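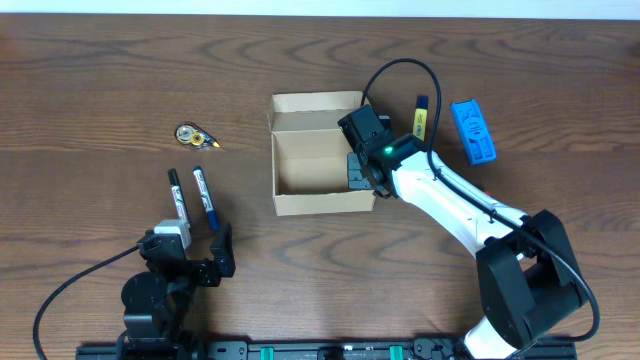 I have been getting rid of books since October. The shelves in the back bedroom were full when we moved in with them, and I kept adding to the piles on the floor until the door would only open halfway. An empty cardboard box on a wooden table, flaps up, is how each round starts. I fill it, tape it and take it out to the car before I can go through it again. If a box stays in the house overnight I take things back out.

I set a target of 50 books a month and missed it in the first two. The cookery books were easy. I use the same two and the rest were presents. Travel guides were easier still, as most of them list hotels that have closed. I had two copies of the same road atlas.

Novels took longer. I had been keeping a lot of them on the grounds that I might read them again, so I went along the shelf and asked when I last had. For most of them the answer was never. I kept the ones I could remember the ending of, plus a few I couldn't but still want to know. Eoin Noonan thinks this is backwards and that you should keep the ones you've forgotten. He has a garage full of them.

The worst part was the books with writing in the front. I don't mind passing on a book someone gave me, but I don't like a stranger reading the message. I tried cutting the page out of one and it looked terrible, so now those stay. They fill one shelf and I have stopped arguing with myself about it.

As for where they go, the Joubert Street shop takes paperbacks but not textbooks or anything with a broken spine. Palesa Mabaso had the gardening ones for her allotment group. The old textbooks went in the paper recycling, which I put off for weeks and then did in ten minutes.

My list says 634 gone as of this morning, April 12, 2026. The door opens all the way now and there is room for a chair by the window, though I haven't bought one yet. Next is the box of sheet music under the bed, and after that the maps, which Wian Hendricks has asked to look through first. If anyone wants a set of bound gardening magazines with 4 issues missing, leave a comment before the end of the month.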